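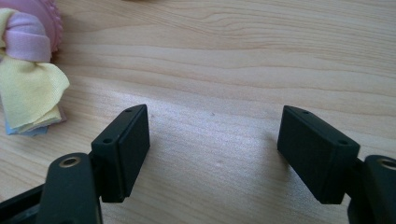 About Vinton Gripper Service

We set up, look after and repair hand-held grippers, the kind people use in pairs to record how a job is done so a robot can be taught it later. That is the whole business. We don't build robots and we don't sell the software that is supposed to learn from the recordings. After 6 years of fixing the hardware, we remain unconvinced by a good deal of what gets said about the learning.

Nuno Neves started the shop after a stint at Carnow, where he was handed a cabinet full of grippers described as maintenance-free. He kept a repair log anyway. It had 459 entries when he left, and most of them were dull: screws backing out of finger pads, sloppy pivots, cables pulled at the connector. We still see those same faults, and we still see the words "maintenance-free" on quotes.

What we do on a visit

We start at your table, with your operator holding the tools the usual way. A gripper that passes on our bench can still misbehave at yours, and we have stopped trusting bench results alone. We ask for an ordinary task. Small soft toys and a plastic bin will do fine. Soft things are a fair test of a gripper, whatever the brochures say about eggs and wine glasses.

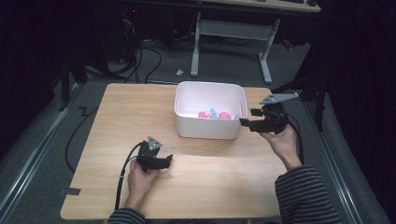 Cables come next. They get blamed last and they fail early, especially where they leave the back of the tool and go over a table edge. We want slack at full reach and nothing pulling on the wrist. Marker plates are checked for play by hand. If a plate can shift, the tracking data is suspect, and we'll tell you so even if you have already collected a month of it.

Then the fingers. We open them wide and compare one side with the other: pad angle, pad height, the screws, the bushings at the pivots. A worn bushing doesn't announce itself. The fingers still open and close, and the error ends up in somebody's data. We don't accept "it looks straight" as a measurement, from you or from our own people.

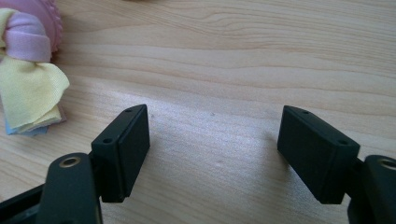 A full service on a pair takes 2 hours if the screws come out willingly. We replace parts in pairs, left and right, and the old ones go back to you in a bag so you can judge for yourself whether they needed replacing.

What we won't promise

We get asked whether a serviced gripper makes a better robot. We don't know. The Dirkard people claim it does, but we've asked for their numbers and are still waiting. What we can say is that both sides will be set to match, and that you'll have a written sheet of what we found and what we changed.

We also won't sell you a yearly contract on the first visit. Fonseca offered one to every customer when we subcontracted for them, and plenty of those customers had tools that hardly left the drawer. Run yours for a while, write down what goes wrong, and call us when you have a list.

There are 7 of us now. The shop closes for part of August. Send the tool with its cable attached, please, even if you're sure the cable is fine.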